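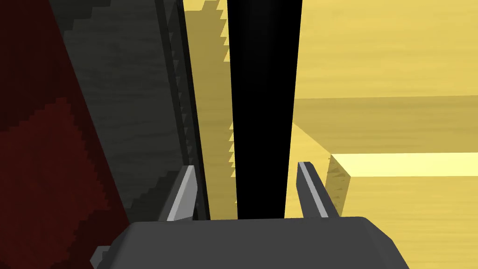 Quillback
First time I've been put in charge of anybody, so be gentle. I've had a team of 10 at Noltthorpe since April, and last month we were all sent on a leadership day where they handed out a workbook called The Skistidville Ladder. The gist is that a good leader moves each person up four rungs, from "told" to "trusted", and that you should tell people which rung they're on. I've been trying to do it and I feel like a tall black bar with a grey finger on either side of it: my manager wants everyone on rung 4 by the end of the quarter, and the team want to know why they're on a ladder. Has anyone used this thing and lived?

marrowfat_pete
Used it at Susidness. We got as far as telling people their rung. Two of them stopped speaking to me and one had it put on a mug.

Quillback
Which rung was the mug?

marrowfat_pete
Two. He was very proud of it. He'd been there longer than I had and could have run the place with his eyes shut, so in fairness I think the mug was aimed at me.

Tansy Lane
I'm going to stick up for the Ladder, having used it for a good few years. The rungs are for you. They're a note to yourself about how much checking a person needs on a particular job. Somebody can be on 4 for the monthly accounts and on 1 for the new phone system, and that's fine. If you've given each person one number and read it out to them, I can see why they've gone quiet.

Quillback
The workbook says, page one, in a box: "Share the rung." It's underlined.

Tansy Lane
Then it's been rewritten since my day. Mine was a stapled thing and it didn't have boxes.

oldgitinaccounts
Everything has boxes now. I have been led by 4 different systems in my working life and the only change I ever noticed was in the stationery. What's your manager going to do if they're not all on rung 4? Has anyone asked?

Quillback
I haven't. I sort of assumed something would happen.

oldgitinaccounts
Ask. In my experience it goes in a spreadsheet and the spreadsheet goes to live on a farm.

hobnail
Disagree with Pete and the old git both. People do like to know where they stand. I spent three years under a boss who was lovely to everyone and told us nothing, and I found out he thought I was careless from my leaving card. I'd have taken a rung over that. I'd have taken a mug.

marrowfat_pete
You can tell someone they're careless without a ladder though. You say "you missed the figures on the Christodoulou order, what went wrong?" and then you stop talking and let them answer. Much cheaper than a leadership day.

hobnail
You can. Most managers don't. That's what the ladder's for, it makes the shy ones have the conversation. How much was the day, out of interest?

Quillback
3,000 for the lot of us, including lunch. The lunch was wraps.

oldgitinaccounts
Dear God.

Tansy Lane
To get back to the question – what do the team say when you ask them how they'd like to be led? I don't mean in a meeting. Singly, over a cup of tea, with the workbook in a drawer.

Quillback
I've done three so far. One wants me to stop copying her in on things. One wants me to copy him in on more things. The third said I was doing fine and could he get back to work.

Tansy Lane
There you are then, that's more use than the rungs. Copy her in less and him in more. Leave the third one alone and look in on him in a fortnight, because "fine" can mean all sorts.

hobnail
Agree with that. I'd still write down where you think each of them is, job by job, and I'd still tell them if they asked.

marrowfat_pete
If they ask, yes. I can live with that. It was the unprompted announcing that did for me. I did it in the kitchen.

hobnail
You did it in the KITCHEN?

marrowfat_pete
There was cake. I thought it would soften things.

Quillback
Update for anyone still here. I asked my manager what happens if they aren't all on 4 and there was quite a long silence, and then she said she'd "taken it as read that they would be". So I said I'd rather give her a list of what each person can now do without me looking over their shoulder, and she said could it be one page. It can be one page. I've got seven more cups of tea to get through first.

oldgitinaccounts
Farm.

Tansy Lane
Ignore him. Put the dates of the chats on your page, she'll like those. And do the quiet ones before the chatty ones or you'll run out of steam.

Quillback
Will do. Post 719 on this board about the Ladder, by the way, I searched afterwards. Should have searched before.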